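31 August update from the packing hall
8/31/23
By Judit Szalai

Hello all, and thanks for being patient with me while the summer rota got in the way. You asked for less about the kit this time and more about the people, so I'll start there.

The Herrero cell has been running on the day shift since July, and the crew at Clomelia have more or less stopped walking round it to stare. It loads the orange rods and the bench team do the checking, which used to be squeezed in at the end of the shift (usually badly, and I include myself in that!). We put 853 rods through the cell in its best week, against 700 in the plan you agreed to. 308 of those still needed a person to straighten them or start again — more than I'd like, and it's where most of my time is going.

Two people have moved over from loading to setting up jobs. Both wanted it, and both are on the higher grade now. The rest of the loading crew are less sure. The main grumble is the waiting: when the cell stops, you can't get on with anything else because you're listening out for it. We've tried a louder buzzer and everyone hated it, so it's gone.

Wrists and shoulders are better, by all accounts. Boredom is worse on Mondays, when the orders are all the same size.

The Jukard training days were good but too long, and I'd like to split them into mornings. The remaining money is for that and for trying the Fura software, where we can rehearse a new pick on screen before anyone has to stop the line. Could you let me know if moving the training budget is all right?
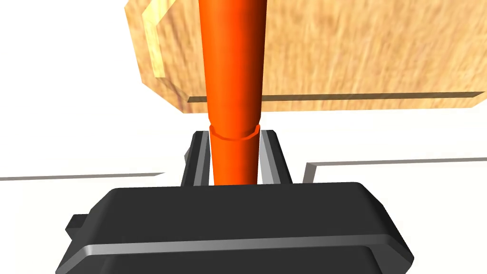
Will anyone on the loading crew lose hours over this?
Hours stay as they are until the end of the grant, and any change after that goes to the crew first.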